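Unit 4 handout: Sorting and serving small wrapped goods
31st January
By Berhanu Ejigu
22 comments 217 shares

These notes go with the fourth session of the Erivbridge short course on looking after guests. They cover snacks that come already wrapped, from buying them to putting them out and clearing up. Bring the notes with you, as we shall use the table on serving plans again in May.

1. Buying and storing

Mixed wrapped snacks are usually sold by weight or in large bags. For the practical we work from a stock of 868 pieces, kept in lidded tubs in the Vosoreck room. Sort them when they arrive. Keep anything with chocolate away from the radiator wall. Strong flavours such as chilli or dried fish go in their own tub, because the smell gets through thin plastic sooner than people expect.

Write the earliest date in each tub on the lid. If a packet has no date you can read, put it to one side and ask. The outer bag often carries the date and the list of ingredients, so do not throw it away until the tub is finished.

2. Allergies

Foreign packets may not list allergens in English. Do not guess from the drawing on the front. A round pastry could have egg, bean paste, nut or fruit in the middle. Where you are not sure, say so to the guest and offer something you can vouch for.

3. The cloth

A patterned cloth is fine for an informal table and hides small marks. Wipe-clean cloths should be wiped from the middle outwards and dried before food goes down. Fabric cloths are shaken outside and washed at 60 degrees if the label allows it.

4. Setting out

There are two common ways. In the first, the snacks are sorted by type into bowls, with a gap between them. In the second, everything is put in one heap in the middle of the table and guests help themselves. The heap is quicker and looks generous, but small sweets sink and the big bags hide them. Put large bags at the back, flat packets in front, and long bars where the ends can be picked up. 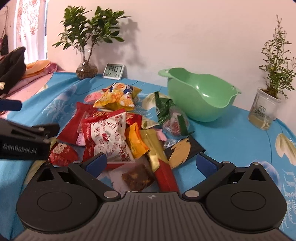
Soft or sticky items should go on last, where nothing will press on them. Check the heap every so often and pull the buried things back up - guests tend to take from the top and leave the rest.

5. Clearing up

Have a bowl ready for empty wrappers. Unopened packets can go back into stock, but look at the seals first. Split packets are thrown away, even if the contents look all right.

Before next time: read Junder, chapter two, and the short piece by Ebrahimi on tea tables. Write half a page on which way of setting out you would use for nearly 22 guests, and why.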